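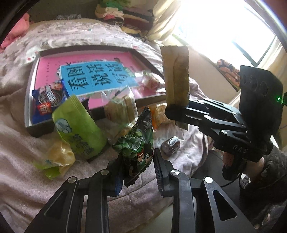 Snack packets on a bed: tips for two-gripper recording

Soft surface first. A blanket gives under the fingers, so a packet can be approached lower than on a table. Pull the blanket flat before each run – a fold next to a packet gets pinched along with it.

Grip by packet type
Upright bags: open the fingers wider than the bag, lower them on either side, then close slowly. Stop when the film starts to crease.
Tall, narrow packets: take them between the pads at mid-height and lift straight up.
Wrapped pastries: close only until the wrapper holds. Crushed ones go in the bin and the run is marked as a fail.
Small cylinders: grip across the short side. Gripped end to end, they roll.

Using both hands
Hold one gripper still while the other moves for the first 2 sessions. Kristóf Farkas trains new people at Kakbridge this way and has them work both together afterward. Keep the wrists apart so that neither gripper blocks the other's view.

Light
A bright window makes clear film hard to see. Draw the curtain halfway, or record in the evening as well. The Pluno set has 400 runs, of which 113 were made after dark.

Clearing up
Put packets back in different places, and turn some face down. Leave books and trays where they are for a whole batch, then move them. Keep failed runs in a separate folder; Mirjam Wouters checks those in April.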